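Last updated: 10 March 2023

Seeing the Losau method post again, the one that says clear bins will fix your play food problem. It has 3,519 likes. I'd like to hear from any of those people after a month of using it.

The claim, if you missed it: kids put toys away when they can see where the toys go. So you buy clear bins, one kind of thing per bin, and the tidying takes care of itself. Big if true.

I've been trying it in March with the pretend groceries. I am not a tidy person but I can follow instructions, and I followed these.

First problem. You can see into a clear bin, sure. What you see is a red and green jumble. If you already know what you own, you'll recognize it. If you're three and a half, good luck finding the pepper.

Second problem is size. Play food makers do not agree with each other about how big food is. A big green round thing that would fill half a bin, a blackberry that would get lost in a sock, and both count as "fruit" under the method.

Guess which ones end up on the table next to the bin. 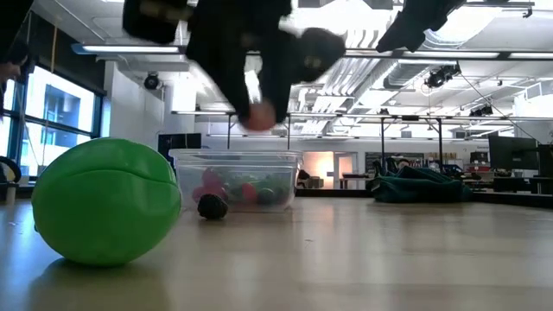 A reply already: the answer is sorting by size, forget food groups, and the big stuff gets a basket of its own with no lid.

Fine, maybe. But then it's a different method, isn't it? The Losau post says in bold that you never sort by size. I went back and checked. If the fix is to ignore the main rule I don't know what the 3,519 people were liking.

On lids. I'm against them. A lid is one more step between a kid and putting the thing back, and it's the step that gets skipped. The bins stack better with lids, I'll give them that. Who is stacking, though? Me.

Somebody's going to bring up the Ivdale video where they clear an entire playroom in 35 seconds. I watched it twice. Everything in there is the same size and there's a cut in the middle where the blocks vanish.

What has sort of worked is putting in less. A few pieces in a bin, so everything either shows or is just one layer down. Red things, a couple of green balls, and you can see the bottom without digging.

This is the part that bugs me. Less stuff works in a clear bin. It would work in a shoebox too. I think the bin is getting credit for the stuff you took out of it – and the stuff you took out is now in a bag in my closet, which no method has a photo of.
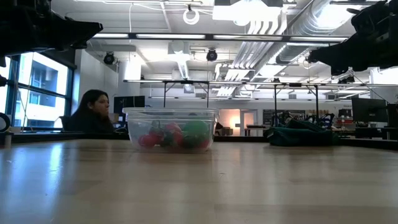 Couldn't disagree more, wrote another reader, because with a shoebox mine tip the whole thing out to see what's in there, and with see-through sides they reach in for the one they want.

OK, that's a fair point and I hadn't thought about the tipping. Mine tip out everything regardless, but I can believe there are households where they look first.

I'd still want to know if it lasts past the first couple of weeks. New bins are exciting. So was the Sithole shelf with the cloth pockets, and that has one glove in it now.

For people asking what I'm doing next: keeping 2 bins out. No lids. Anything too big to go in with the others sits on the shelf by itself like a trophy. Small berries go in a cup, and the cup goes in the bin. The Losau people would hate the cup.

No labels either. I tried the picture labels. They got peeled off before lunch.

Also please stop sending me the play kitchen storage tower. It has almost 3,000 reviews and the ones I read were mostly about how fast it arrived.

Will report back if the berry cup survives. I have doubts about the cup.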